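Harnine Island Historical Gazetteer: Data Card

October, by Leandro Requena

Summary

The Harnine Island Historical Gazetteer is a structured record of places, buildings and periods of use on Harnine Island, which lies in the lower estuary opposite the town of Prostbridge. It brings together harbor ledgers, survey sheets, parish registers and leases held in the Prostbridge municipal archive. The current release contains 615 entries, of which 234 are linked to a surveyed location. The remaining entries are known only from written sources and carry a parish or shoreline reference in place of coordinates.

Historical scope

Coverage begins with the first grant of grazing rights on the island and ends with the transfer of the quarantine station to the town. The main periods of use are:

- grazing and seasonal fishing
- the pilot station and first light
- the quarantine station and its burial ground
- military storage at Gilbert Point
- civil use after the transfer

Periods overlap in several places. The storehouses at Gilbert Point were leased to fishing families while still listed as military property, and both uses are recorded.

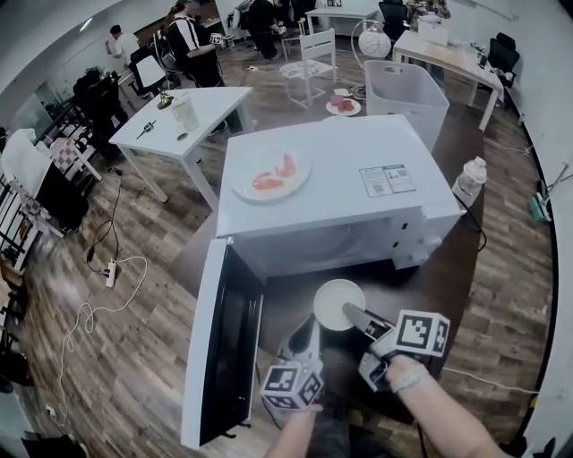 Pascal Poulain asked during review whether the burial ground should be entered as one site or as two, given that the registers name an upper and a lower ground. He noted that the lower ground appears under the older name of Tralden in the harbor ledgers and warned that merging the entries would hide the change of name. His recommendation was adopted, and the two grounds now have separate identifiers joined by a "related site" field.

Fields

- `site_id`: permanent identifier, never reused
- `name_primary`: most recent name in official use
- `name_other`: earlier or local names, separated by semicolons
- `period_start`, `period_end`: year, or blank if unknown
- `use`: one or more terms from the list in `terms.csv`
- `related_site`: identifier of a connected entry
- `source`: archive reference for each statement
- `confidence`: high, medium or low

Blank values should be read as unknown. They do not indicate that a building was absent or a site was out of use.

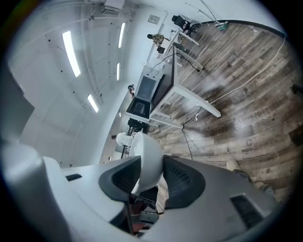
Place names follow the spelling of the latest survey sheet. Where the ledgers and the survey disagree, the ledger spelling is kept in `name_other` and the source is cited in full. Personal names in leases have been transcribed as written, including obvious errors by the clerk.

Known limitations

The harbor ledgers are incomplete. Two volumes covering the early quarantine period are missing, and entries for those years depend on copies made later for the customs office. Fishing huts are underrepresented, as most were rebuilt each season and never surveyed. Dates taken from leases show when an agreement was signed and may not match the date of occupation.

Maintenance

Corrections should be submitted with the site identifier and an archive reference. Accepted changes are listed in `CHANGES.md` and included in the next release.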